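The Slow Pleasures of a Street on Foot

I moved to Revton in May with two suitcases and no car, and I have been walking it ever since. I can't recommend it highly enough! You learn a town through your feet in a way you never will through a windshield, and the lessons start right outside your door.

Take smells. My first week I found the bakery on the Cuautle side by nose alone, a full block before I saw the sign (cardamom, and something nearly burnt, which I later learned is how they like it). Then there are the sounds – a piano behind a screen door, always the same eight bars, and getting better all the time. I've become oddly attached to that piano.

My favorite stretch is the old mail route to Sevevton. It runs 3242 paces from my gate to the post office, and I know that number because I counted it on the way there and lost count on the way home.
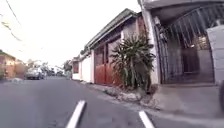
Walking is fine until it's August and there isn't a tree for half a mile, according to one longtime resident, who would like every new arrival to try the mail route at noon before saying another word about it. Fair enough! I've done it at noon, and I came home the color of a boiled ham.

So I go early now. By six I'm out with a thermos and a pocket map made by Stikasau, a tiny local press that draws footpaths, benches and drinking fountains and leaves out nearly everything else. They printed 2000 of them, and mine is already soft as a handkerchief. It marks 230 benches. I've sat on plenty, and I have strong feelings about the one behind the library, which tips you gently backward until you're looking at nothing but sky.

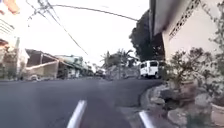

The map has also taught me to take the long way. There's a flight of steps behind the feed store that cuts ten minutes off the trip home, and I hardly ever use it. I'd miss the woman who waters her tomatoes in a bathrobe, and the orange cat who walks with me as far as the corner and then sits down, done for the day.

If you want to start, pick an errand you already run and do it on foot once a week. Wear the ugly shoes. Leave the headphones in a drawer for the first few trips – you may find you don't go back for them. I'm off to mail a letter.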